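How I get a squashed cap back into shape

Posted March 22, 2020

I own far too many caps, and most of them live in the bottom of a bag until I need one. So they come out flat as pancakes, with a crease right across the front, and I've spent more time than I'd like to admit coaxing them round again. My way is a bit slow but it's cheap, and it hasn't wrecked a cap yet!

You'll need a spray bottle of cool water, a soft clothes brush, a clean tea towel and something round for the cap to sit on. I use a ring, the sort you'd put under a hot dish. A small upturned bowl does the job too, if it's close to your head size.

Start with the brush. Go over the crown in short strokes, all in the one direction, and get the fluff out of the seams while you're at it. My old black Griswood shows every speck of lint, so I go round that one twice.

Next, mist the inside of the crown. You want the cloth damp, with no drips. Then push the creases out from the inside with your fingertips, working from the button down to the band (I do the front panels last, they're the stubborn ones). Set it on the ring and tug the lower edge gently until it hangs how you like.

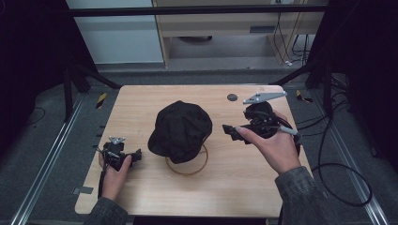
Can you use an iron on the creases? I'd leave the iron in the cupboard - a bit of steam from the kettle, held well back, is kinder to the colour and won't leave shiny patches.

Once the crown looks decent, roll the tea towel into a loose ball and tuck it up inside. Don't pack it tight or you'll stretch the band. Curve the brim with both hands, let go, have a look, and do it again. Small bends are easier to fix than one big one. If your brim has cardboard in it, keep the water well away! I lost a lovely Peminetti that way, before I knew to check.

Leave it overnight somewhere airy and out of direct sun, which fades dark cotton quicker than you'd think. In the morning take the towel out and try it on. Still a dent? Mist just that spot and give it another night.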